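Programmes > Domestic Space > Barbu Kitchen Study > Progress reports

Barbu Kitchen Study: second progress report
Prepared by Anca Anghel for Cornel Sima, Tollura
10/22/24

1. Position against plan

The study looks at how small kitchens are laid out when most of the equipment lives on the worktop. Of the 100 household questionnaires in the plan, 44 have been returned and entered. Fitting out of the Barbu test kitchen finished in July. Spending on the fit-out closed at 478 under the agreed ceiling, and we ask to carry that sum into the household visits.

2. Worktop arrangement

The worktop is white with grey veining, backed by small square mosaic tiles. A bamboo cutting board marks the preparation area and is treated as the fixed point in the layout. Appliances and dry goods are placed in relation to it. 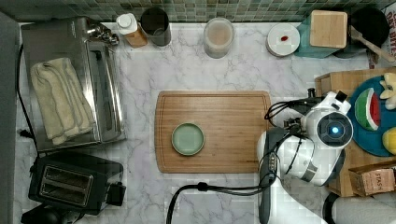

Layouts are recorded on the Jusix sheet, one sheet per arrangement. The first version asked only for the distance from the board to each item. It now also asks which way a door or lever faces and whether anything has been put on top of an appliance. Seven arrangements have been recorded on the revised sheet. Sheets from the earlier version will be kept but not merged with the new ones.

Storage is the second heading in the questionnaire, and the replies are uneven. Households tend to list what is in their cupboards and leave out what stands in the open. We have reworded the question to ask for items on the worktop first.

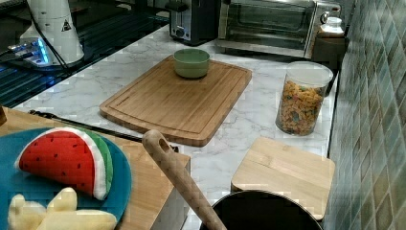
Dry goods in daily use are the main difficulty in the storage section. Respondents disagree on whether a container that is always left out should be counted as stored. In the test kitchen we class it as stored if it has a lid and a regular place. The clear canister of ring-shaped cereal to the right of the board, with its white lid, is entered on that basis. The small green bowl on the board is entered as in use, even when empty. The same rule will be applied to the returned questionnaires, which means a second pass through the entries already made.

3. Appliances and textiles

Toasting appliances take up more worktop depth than the original drawings allowed. The drawings assumed one per household. Several replies list two, so the test kitchen has both a toaster oven and a two-slot toaster.
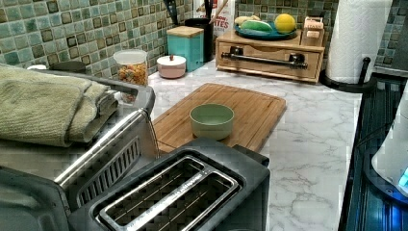 Towels were not in the original item list and have been added. They are recorded by where they are left – rail, worktop or appliance – and whether folded. Power leads have also been added, as a yes or no entry for any lead crossing the preparation area.

4. Remaining work

The outstanding questionnaires will be followed up by post. Ballness has supplied the draft floor plans for the visits, and two of them need correcting along the window wall. The coding guide is complete apart from the entry for long utensils and rods, where the sheet has no agreed way of noting an item that lies across two zones. 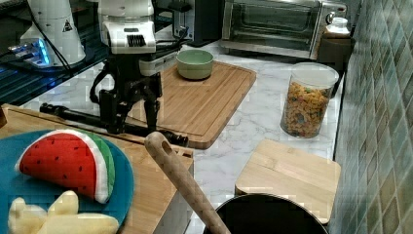 Figure 4. Barbu test kitchen: cutting board with green bowl, clear jar to the right, black rod lying across the counter in front.

A decision on the carry-over is needed before visit dates are offered to households. The revised Jusix sheet and the coding guide will be sent with the next report.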